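Priltik Two-Arm Garden Simulator

Priltik is the practice software for two-arm outdoor robots, made by Shenoy in Flesville. At our open day in September, visitors can sit at the controls and drive both arms through the garden world. Each turn takes 8 minutes and we take 4 persons in a group.
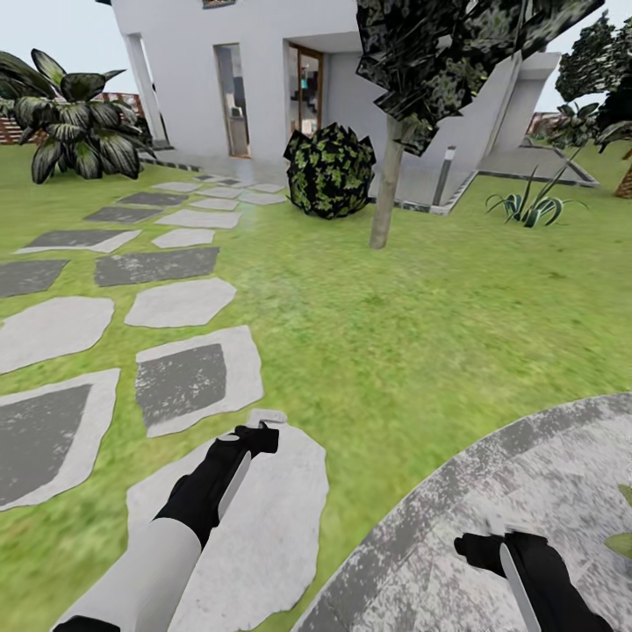 Garden world, arms over the path and a round slab, house behind the lawn.

The licence includes 30 worlds, and the garden is the one we use for demonstrations. Gopinath Suvarna will explain the controls at the start of each group. Please come a little before your time — the room is small.

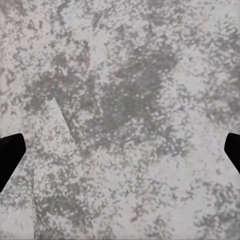

Gripper views are supplied with every Priltik licence, and you can choose them at any moment during a run. Many customers ask how close the view can go. With the fingers open wide at both sides and only speckled grey between them, a new operator has little to judge distance by, so we advise to keep the wide view open on a second screen.

Visitors who book the Callmont training room after the open day receive 300 dollars off the first licence. For bookings and group visits, write to Chiamaka Ezeani at the Flesville office.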